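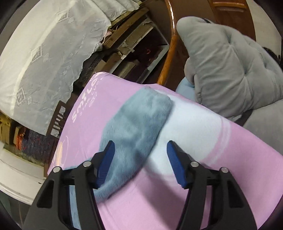 Cusport Home Forum > Clothing care > Folding and storage

Thread: Folding long-pile fleece without a crease line
16 replies, page 2 of 2

drumlin_50
Posted July 2024

Revised method, after the comments on page 1. It applies to long-pile fleece with bound edges. Thin microfleece behaves differently and can be folded like a T-shirt.

1. Shake the garment once, holding it by the shoulders. Brush the pile toward the hem by hand.

2. Lay it out on a smooth cover with both sleeves extended. Straighten the collar before touching the sleeves. If the body is twisted at this point the bundle will be thicker on one side.
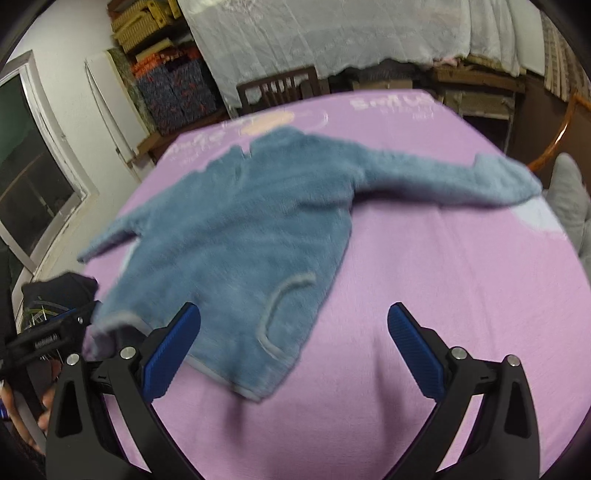 3. Fold each sleeve across the body at the shoulder seam, cuff pointing to the opposite hem corner. Overlap at the center is fine.

4. Bring the sides in until the width matches the shelf divider. Mine are the 2-slot Grirkardale dividers.

5. Fold hem to collar once. Do not press down. Turn the open edges under if the bundle won't sit.

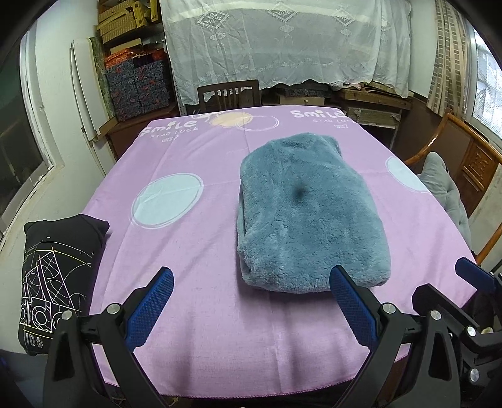

Folded blue plush on the printed cover, black garment at left.

tarn-side
Step 5 is where I disagree. A single fold leaves a bundle too long for a standard shelf. I fold in thirds from the hem, and the collar ends up on top where it can be identified. Thickness goes up but the stack is stable.

drumlin_50
Thirds put two bends in the pile. After a winter in storage I had two visible lines across the back that needed steam. With one fold there was one line and it brushed out.

ellpost121
Which is a storage problem. How much weight was on top of it?

drumlin_50
Some 50 garments in the cabinet, four of them on that stack. I moved it to the top in February.

ellpost121
Then the comparison tells you little. Four items on top will flatten any long pile, whatever the fold count.

umuria_knits
Agree with ellpost on weight. I would also check the pocket openings in step 2. If the trim folds back on itself it sets that way, and binding is harder to recover than pile.

tarn-side
Good point on the trim. I lay mine face down for that reason, pockets against the cover. Thirds still fit my shelf and a single fold does not, so I'll stay with thirds.

drumlin_50
Fair. I'll change step 5 to "once, or in thirds if the shelf is shallow" and add the pocket check to step 2.

kl_saltbox
Does any of this hold for throws? Mine has no binding and the corners spread.

umuria_knits
Same sequence from step 4 on. Tuck the corners in first.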